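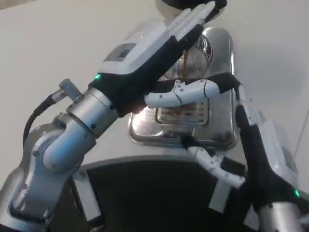
Figure 3. Both hands at the metal tray, seen from the head camera. The two small green lights are the wrist indicators.

4. Collecting the demonstrations

4.1 How we set up the table

I'll start with the tray, because it ate more of our time than the network did. In our first attempt (the one Lalit Nishad still calls "the December set") we put every object straight onto the white tabletop and asked the operator to pick, shift and put back. It was easy to run and the resulting policy was useless on anything shiny. So for the present set, which we call Girnell, we moved the work onto a metal tray with a raised rim and put household bits and pieces on it, including a clear ribbed vessel and a slotted metal plate. Figure 3 shows the kind of view the policy gets. The left hand reaches right across the tray and hides a good part of what is on it, and there is a strong glare near the heel of the palm. We wanted plenty of that in the training data!

The operator sees the same head view that gets recorded, and nothing else. Rekha Pant argued hard for this rule and I argued against it for a couple of weeks (I wanted a side monitor, mostly for my own comfort). She was right. When people could peek at a second view they made lovely smooth reaches that depended on something the policy would never get to see, and the policy then copied the reach and missed the object.

4.2 Running a session

Jyoti Bhatt and Akash Nishad did nearly all the driving, through our control software, Pekach. A session goes like this: the operator brings both hands to a start pose, says the name of the task out loud, and works until the task is done or it has clearly gone wrong. A foot pedal marks the end. We log the head video, the joint angles of both arms and hands, and the pedal. Nothing is tidied between episodes unless something has left the tray, so one episode's mess becomes the next one's starting layout – a cheap way to get variety.

In total we recorded 3,229 episodes over 4 tasks. We threw out 277 of them, mostly for dropped video or a pedal pressed too early. We did not throw out clumsy ones. If a finger bumped the rim and the operator recovered, the episode stayed in, and we think those recoveries are a big part of why the Girnell policy behaves better near the edges of the tray than its older cousin did.

4.3 Labels

Ritu Maurya wrote the labeling guide and I did the first pass, badly. Each episode gets a task name, a success flag and a note on which hand did the main work. That last one sounds simple. It isn't! With two hands this close together, with a thumb from each side at the edges of the same tray, it can be very hard to tell from the video alone who is holding and who is just hovering. We ended up letting labelers look at the joint angle plot next to the video, and agreement between them went up a lot after that. Where two labelers still disagreed, we marked the episode "both" and moved on.

4.4 What we'd change

The blur bothers me. Fast finger motion smears in the head video, and we only noticed how much once the set was almost finished. A shorter exposure would help, though it would need more light, and more light on bare metal brings back the glare problem in a nastier form. Akash has been trying a softer lamp with the same tray, and we'll report on that separately. We'd also like a third operator. Two people have two sets of habits, and the policy has picked up both: it tends to come in from the left with the fingers out flat, just the way Jyoti does it.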